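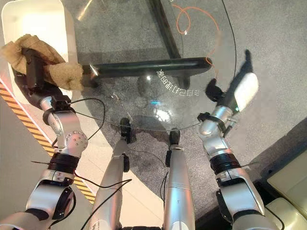

Rallon travel scope — review after a season on the mudflats

Posted June 14, 2025

Quick one, tide's turning soon and I want to be out there for it.

Bought the Rallon from Chan in August, full price, my own money. Angled eyepiece, straight body, the grey one. Had been using a hand-me-down scope that weighed as much as a toddler and fogged up if you looked at it funny. So the bar was low, keep that in mind.

What I use it for: shorebirds, nearly all of it at Sindivell. Stints, godwits, curlews when they turn up, reading leg flags for the flag reports. Some seabirds off the point when the wind's right. No hawks to speak of, no digiscoping. If you want to hang a phone off it I can't help you.

Weight first. It's light. Goes in the daypack next to lunch and I forget it's there. Walk in to the far hide is long and soft underfoot and I used to be wrecked by the end of it, shoulders gone before I'd seen a bird. Now I just walk in. Worth most of the price on its own for me.

Sharpness. Centre is very good. Flag letters on a godwit across the main channel, no trouble in the morning. After lunch the heat haze comes up and no scope fixes that, cheap or dear. Edges go soft, and you notice it when you're sweeping along a roost line looking for the odd one out. I've got used to putting the bird in the middle. Slightly annoying on big flocks.

Colour is neutral, maybe a bit warm. Red-necked stints in breeding plumage looked right to me. Sharp-tailed Sandpipers too, the cap and all that.

Focus wheel — stiff. Really stiff out of the box, loosened up over the first few weeks and is fine now, but with gloves on it's still a fight. One wheel only, no fine focus. Going from a bird on the near bank to one out on the sandbar takes a lot of cranking and by then it has usually flown.
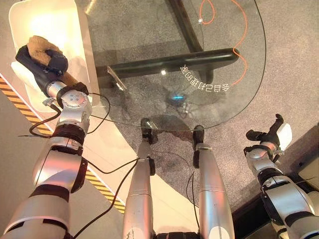 A tan sponge, partly inside a white bin

Eyecup. The weak spot. Twists up to two stops and won't stay on either of them. You lean in, it sinks. I wear glasses half the time so it bothers me less than it might, but without them I'm forever winding it back up. Rubber ring round it has started to lift as well. Put a bit of tape on it, looks awful, works.

Weather. Been rained on plenty. Nothing inside so far. Salt spray more of a worry than rain if you're on the coast, so rinse the body with fresh water when you get home, caps on, then let it dry with the caps off somewhere with air moving. Don't rub salt into the glass with your shirt. I know everyone does it.

Tripod. It comes with a foot that's supposed to fit most heads and it does not fit most heads. Wouldn't sit in mine, had to use the plate off an old Kudska and now it's solid. Budget for a plate. Also don't go too cheap on the legs just becuase the scope is light — Sindivell gets a southerly straight up the channel and a light scope on light legs shakes like anything. I hang the pack off the centre column.

Case is rubbish. Thin, zip goes the wrong way, you have to take the whole thing off to reach the focus. Mine lives in the boot holding spare socks.

Low light. Last hour before dark is when the birds come into roost here and it's when the old scope, for all its weight, did better. Bigger front lens, no mystery. The Rallon goes dim and a bit grey. You can still count a roost with it but ageing stints at dusk, forget it. Same for the first part of the morning in winter.

Service. Sent an email about the eyecup. Took 15 days to hear back and the answer was a link to the manual. Chan were better, offered to swap the whole scope, but I'd have been without one during the northward build-up so I said no. Might take them up on it over winter when the flats are quiet.
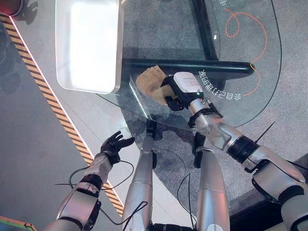 Hammad Virk reckons I'm being soft on the edges and hard on the eyecup. He's had the same model for two seasons, says his cup never slipped once, and that the soft edges cost him a Broad-billed Sandpiper he'd have picked up sooner in a better scope. He went back to his big one for roost counts and keeps the Rallon for walking. Fair enough. Could be mine's a dud cup.

Radosław Pietrzak had a go of it at the hide as well and couldn't get past the focus wheel. Handed it back pretty quick.

Would I buy it again? For walking in, yes. If you watch from the car or the hide carpark and don't have to carry anything, get something bigger with more glass up front and put up with the wieght. If it's your first scope, try one on a real bird outdoors before you pay, shop lighting flatters everything.

Four out of five. Would lose another half for the case but I don't use the case.

Will add a note here if the cup gets swapped.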